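3.2 Storage conditions and labelling

The Kohlhase collection holds 200 military field radios and telephones, kept at Luvow in two former garages. Friederike Kohlhase recorded each set on a paper card, giving the maker's plate, the year of issue and the unit it came from. For 9 sets the card and the plate disagree, and we followed the plate.
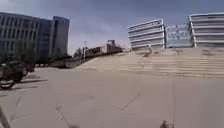
Figure 4. Paved ground with a parked vehicle at the left.

Humidity was logged in both garages until December. The second garage was damper throughout, and the canvas carrying cases stored there had more mould than those in the first. Metal housings showed no clear difference between the two. Batteries had been taken out of all but 2 of the sets before our survey began. We did not try to power any of the radios, so the working state given on the cards is repeated in Table 3 unchecked.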